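4.3 Working at doors and cabinets in occupied rooms

These rules apply whenever the Tornside mobile unit handles furniture in a room that people use. Read section 4.2 (speed limits) first.

1. Name one operator for the session and write the name in the log. Only that person may start a motion.

2. Check the floor on all sides of the cabinet. Move loose cables out of the wheel path or cover them. A cable that runs under a cabinet counts as loose unless it is taped down.

3. Confirm that the door is unlocked. Do not let the gripper pull on a locked door.

4. Open one door at a time and swing it fully before the hand goes near the shelves. Leave the other door shut.
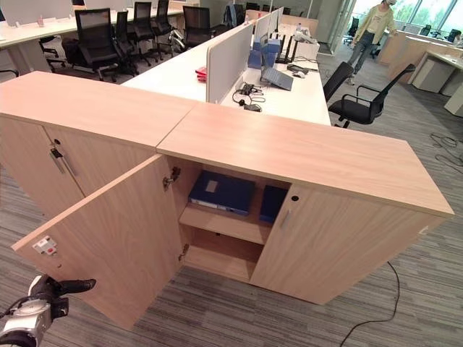
5. Keep the gripper clear of the hinge side. Set the pull limit to profile 13 for hinged office doors.

6. Tell everyone in the room before the first motion. If anyone comes closer than the marked distance, press Hold and wait until they have moved back — do not steer around them.

7. Close the door before driving away.

CAUTION: An open door reduces the free width of the aisle. Never leave the unit parked against one.

NOTE: If the unit stops with code 82, the door has met resistance. Release the handle, back off and check by hand. Report repeat stops to Tegan Pearce.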